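Verleimen von Fenstermodellen: Roboterarm im Team, was wird aus uns?

Farnula
Wir bauen bei Andex kleine Fenstermodelle für Musterkoffer, 1789 Stück im letzten Jahr. Seit Februar greift ein Roboterarm die Modelle, und ich lege die Zwinge bereit und kontrolliere die Ecken.
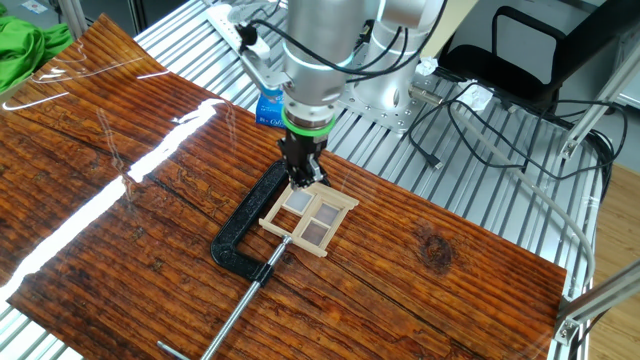 Arm mit Fenstermodell, darunter die Zwinge

Die Arbeit ist leichter für die Hände, aber ich spreche viel weniger mit den Kollegen. Wer hat Erfahrung damit?

3 Kommentare · 5-mal geteilt

Brayan Ospina
Bei uns war es ähnlich. Wir wechseln jetzt jede Stunde den Platz – das hilft. Frag auch, wer das Spannen einstellen darf. Der Druck der Schraube ist bei so dünnen Leisten eine Sache für Menschen mit Gefühl.
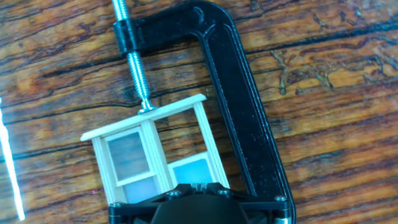
Escobar schreibt dazu, dass man den Lohn vorher klären soll, bei ihm kam die neue Aufgabe ohne neue Gruppe.

Pritside
Betriebsrat fragen.

Zuletzt aktualisiert: Februar

Ähnliche Themen
Leim für kleine Modelle
Schulung am Roboter: wer bezahlt?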